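Jolevcombe, práctica de manipulación bimanual. Hilo con lo que llevamos del trimestre, para los que preguntasteis por los parámetros.

1/ La tarea del proyecto es meter objetos pequeños en un estuche blando usando dos brazos. Un brazo sujeta, el otro inserta. Se evalúa por episodio completo y no hay puntos parciales por coger el objeto.

2/ Con cajas rígidas lo teníamos cerrado en febrero. El estuche cambia el problema: la boca se deforma según dónde agarres, y la pose que calculas antes del agarre deja de servir en cuanto lo levantas.

3/ Datos: 371 demostraciones teleoperadas, repartidas entre Hadiza Igwe y yo. Las de Hadiza son más lentas y más limpias. Las mías tienen correcciones a mitad de trayectoria que el modelo ha aprendido con bastante fidelidad, por desgracia.

4/ Normalizamos la duración de los episodios y descartamos los que tenían pausas largas. Quedó fuera más material mío que suyo. No hay comentarios.

5/ Control a 50 Hz en los dos brazos. Bajarlo a la mitad no empeoraba el transporte, pero sí el momento de pasar por la boca del estuche, que es donde se decide todo.

6/ Latencia de inferencia: unos 80 ms. La compensamos ejecutando trozos de acción solapados. Sin solape se veía un tirón en cada cambio de trozo y el brazo que sujeta arrastraba la tela.

7/ Fallo más frecuente: el brazo que inserta llega bien en horizontal y demasiado bajo en vertical. Empuja el estuche por fuera en lugar de entrar. Jummai Ogbonna propuso añadir un punto de paso por encima de la boca y lo hemos metido en la rama de pruebas.

8/ Segundo fallo: las pinzas se acercan demasiado entre sí cuando los dos brazos trabajan sobre la misma tela. El límite de distancia mínima estaba definido entre muñecas, no entre puntas de dedo. Corregido en el repo de Proltunura, carpeta ekpo/limites. Actualizad antes de lanzar nada.

9/ Sobre la iluminación: Clonton entrenó con las persianas bajadas y evaluó con ellas subidas. Apuntad las condiciones en la hoja de cada sesión, por favor. Perdimos una tarde buscando un error de calibración que no existía.

10/ El fondo de la mesa se deja igual entre episodios de un mismo bloque: bolsa de papel, cesta y tela roja al fondo. Si alguien mueve algo, se abre bloque nuevo y se cambia el número en los metadatos.

11/ Pendiente: repetir la evaluación con 2 semillas y comparar con la política sin punto de paso. También probar un agarre más cercano al extremo, que deja la boca más abierta pero hace que el resto cuelgue. Todavía no sé cuál de los dos efectos pesa más.

12/ El sábado subo las curvas y los ficheros de configuración. Fotos de la mesa: 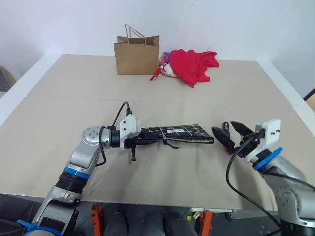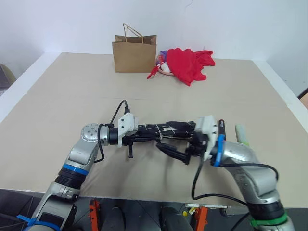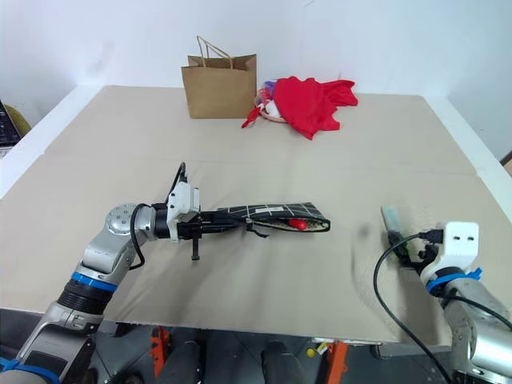
Estuche negro de cuadrícula blanca en la pinza izquierda. En la tercera se ve el forro claro y un objeto rojo asomando.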